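Notebook, Thursday, 8:40

Needle exchange and naloxone stock, Bremness site. Count from the Lasmont van reached us last night: 3000 syringes out in December, more than 300 naloxone kits. Returns are still behind. Barış Akgül is checking whether the Morris drop box was emptied twice and logged once. 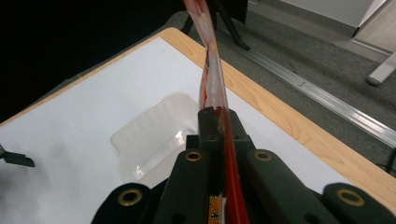

Kits with the old leaflet need to go out first. The wording on second doses is the same in both, but the new one has the Firnen night number on the back.

Asked the pharmacy again about the test strips. They can do 400, delivered to the side door. 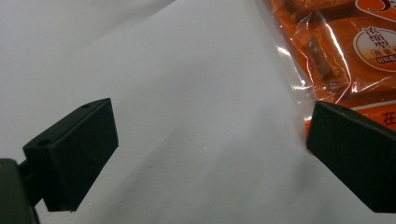 1 min read

Strip trial, batch 17. Two faint lines read as negative by one of us and unclear by the other. Repeated with more water, same result. Wrote it down as unclear.
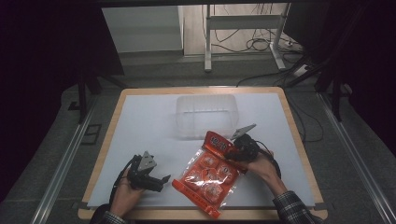

Take-home packs are next. Loose strips get bent in coat pockets, so we want them wrapped singly and kept in one outer bag. The orange snacks are packed like that, each in its own wrapper, with a clear middle section in the bag so you can see what's left. Barış will price clear-front bags. 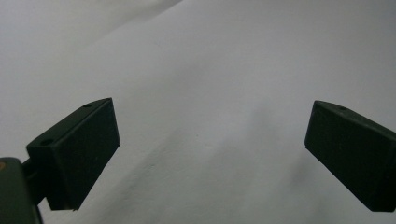 Still open: sharps bin sizes for the van, and who covers the late shift at Morris.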